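7.4 Recovery After a Protective Stop During Bin Picking

This section applies to the Plistis picking cell when the arm has stopped with the gripper inside the bin. The most frequent cause is contact between a finger and the bin floor or wall. A cable caught at the wrist produces the same fault (code 33) and must be ruled out before the arm is moved.

CAUTION: The gripper may close without warning when air pressure returns. Do not reach into the bin while the drive enable lamp is lit.

1. Press the emergency stop on the operator pendant. Record the fault code and the time.

2. Close the air supply valve and wait until the gauge reads zero.

3. Inspect the cables along the arm and around the wrist. Each loop must hang free of the fingers and the bin edge.

4. Check the fingers for bending or cracks. If either is found, go to Section 7.6.

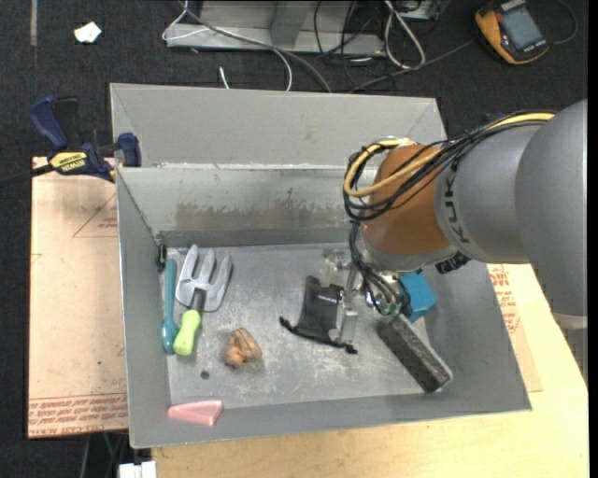

5. Leave all items in the bin until the arm has been raised. Soft items, such as pouches with drawstrings, can catch on a fingertip and pull tight when the arm lifts.

6. Release the emergency stop and select manual mode at reduced speed. Jog the arm straight up. Do not rotate the wrist while the fingers are below the rim.

7. Press the emergency stop again. Remove any item that is lodged against a wall, then confirm that the clamp holding the bin is tight. A bin that has shifted must be recalibrated as described in Section 5.2.

8. Restore the air supply from outside the cell, reset the fault, and run the empty-gripper test once.

Note: If code 33 returns 3 times in one shift, take the cell out of service and notify the Hallov service desk. Do not raise the contact force limit to clear the fault.

Finger pads are to be replaced every 1,000 picks. The counter does not reset automatically after a pad change; use the Maintenance menu.

Revised December 22, 2025. Step 2 was added following the pinch incident reported in May at the Nillari site. Approved by Yanling Li, Equipment Safety.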